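Grupo de trabajo sobre buenas prácticas con robots en interiores domésticos

Acta de la reunión del 4 de agosto de 2018
Lugar: sala pequeña de la sede de Barros
Expediente: 2329

Apertura

Se abre la sesión con algo de retraso, porque la sala grande estaba ocupada y hubo que mover sillas, y quien preside agradece de corazón a todas las personas presentes que hayan venido un sábado de agosto, con el calor que hace y con media ciudad en la playa. Se disculpa la representación de Tollthorpe, que ha enviado sus comentarios por escrito y a la que se desea un buen viaje de vuelta.

1. Lectura y aprobación del acta anterior

Se lee el acta de la reunión de marzo. La delegación de Losau pide que donde pone «parada de emergencia» se diga «parada de emergencia accesible desde la puerta», que es lo que se acordó entonces y lo que todo el mundo recuerda haber defendido con bastante pasión. Se corrige y se aprueba sin más observaciones.

2. Borrador de la guía: trabajo a ras de suelo

Es el punto que más tiempo ha ocupado, y con gusto, porque hacía meses que queríamos hablarlo con calma. La guía vigente está pensada para robots que trabajan de pie ante una mesa o una encimera, y se queda corta en cuanto el robot se arrodilla para recoger algo, abrir un mueble bajo o manejar una cesta. Losau presenta una propuesta de redacción que se discute apartado por apartado.

2.1. Distancia de las personas. Se propone que, con el robot arrodillado y los brazos activos, ninguna persona entre en su alcance más un margen de 350 milímetros. Nallus considera que el margen es escaso para un dormitorio pequeño, donde uno se aparta y enseguida tropieza con la cama. Losau responde que un margen mayor dejaría fuera casi cualquier habitación real, y que una norma que no se puede cumplir acaba no leyéndose. Después de un buen rato, y de un café que se agradeció mucho, se acepta la cifra con una condición: mientras haya alguien dentro de la habitación, la velocidad de los brazos será la reducida.

2.2. Cables. Aquí hubo más acuerdo del esperado. Los cables que salgan por la parte alta del robot irán con holgura suficiente para que pueda inclinarse hacia delante del todo, y esa holgura se comprobará con el robot ya arrodillado, no de pie. Los que vayan por el suelo saldrán por detrás y lejos de la puerta. Nallus recuerda que los cables que recorren el antebrazo también se enganchan, sobre todo en las asas, y pide que se nombren expresamente. Se añade.

2.3. Cestas y recipientes. Se recomienda colocar la cesta delante de las rodillas, al alcance de las dos manos, y revisar su contenido antes de empezar. Si lleva rejilla, se vigilará que los dedos no queden trabados al retirar la mano; en caso de duda se para, se abre la mano a baja velocidad y se vuelve a empezar. La propuesta de exigir cestas de un color determinado no prospera, aunque se escuchó con cariño.

2.4. Estado del suelo. Tollthorpe propone por escrito que se barra el suelo antes de cada sesión y que se retiren los envoltorios y demás restos sueltos cercanos a las articulaciones. Se aprueba la segunda parte tal cual. En cuanto a la primera, algunas personas opinan que las casas de verdad tienen polvo y marcas – cualquiera que conviva con niños lo sabe bien – y que barrer siempre daría una idea demasiado amable del trabajo. Queda así: el suelo estará libre de objetos con los que se pueda tropezar y su estado se anotará en la hoja de sesión.

2.5. Muebles bajos. El mueble se situará de modo que el robot pueda extender un brazo hacia él sin arrastrar las rodillas. No se dejará ningún mueble entre el robot y la persona que supervisa.

Mueble blanco, cesta roja y robot, con los brazos sobre el suelo de trabajo.

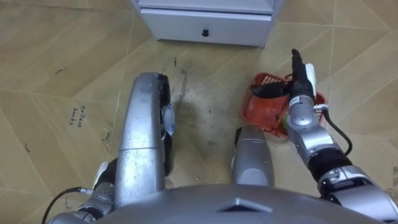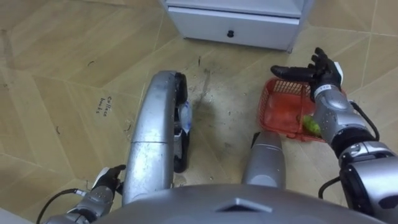
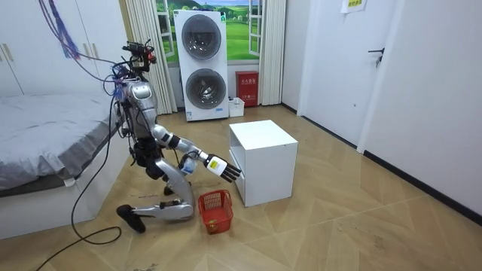 2.6. Supervisión. Habrá siempre una persona con la parada de emergencia en la mano y sin ninguna otra tarea, ni siquiera la de tomar notas. Nallus comenta que en equipos pequeños esto cuesta, y se le reconoce, pero se mantiene la redacción. Los turnos de supervisión no se alargarán más allá de lo razonable; se pide a Losau que concrete qué es lo razonable, que para eso lo ha escrito.

2.7. Incidencias. Cualquier contacto no previsto con una persona, un mueble o un cable se comunicará por escrito en un plazo de 48 horas, aunque no haya habido daños. Se insiste en que el tono de la ficha sea sencillo y nada acusador, porque lo que interesa es que la gente la rellene.

Se someten a votación los apartados en bloque. Se aprueban con cuatro votos a favor y la abstención de Nallus, que quiere consultar el apartado 2.1 con su equipo y promete no tardar.

3. Formación

Barros ofrece su taller para una jornada práctica de medio día dirigida a quienes supervisan por primera vez. Se acepta con mucho agradecimiento. Queda pendiente decidir si se incluye un ejercicio para levantar el robot desde la posición arrodillada, maniobra que la guía todavía no recoge y que a varias personas les preocupa por el peso.

4. Tareas acordadas

Losau: pasar a limpio el punto 2 y enviarlo a todas las partes, Tollthorpe incluida.
Nallus: respuesta sobre la distancia y un párrafo nuevo acerca de los cables del antebrazo.
Barros: propuesta de programa para la jornada.

5. Ruegos y preguntas

Se pregunta si la guía se traducirá. De momento no hay presupuesto. Se ruega también que en la próxima reunión haya un ventilador, ruego que se recoge por unanimidad y que queda a cargo de Barros.

Se levanta la sesión a la hora de comer.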